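Arkwood Bench Oil 611

Arkwood Bench Oil is made for worktops and benches of solid wood which are used every day. It goes deep into the grain and leaves a calm, matt surface. The colour of light woods stays almost the same.

Content: 149 ml or 2118 ml
Drying time: 21 hours at room temperature

How to use

Sand the wood and remove all the dust. Put on a thin coat with a cotton cloth, always along the grain. After ten minutes, please wipe away what the wood did not take. A second coat is recommended for new benches.
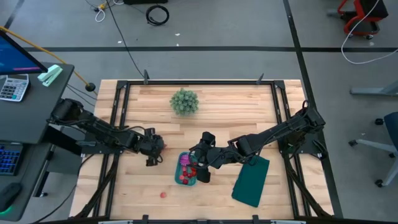
Care

Clean with a damp cloth and mild soap only. Oil again when the surface looks dull. Spread used cloths flat outdoors to dry, as they can catch fire by themselves.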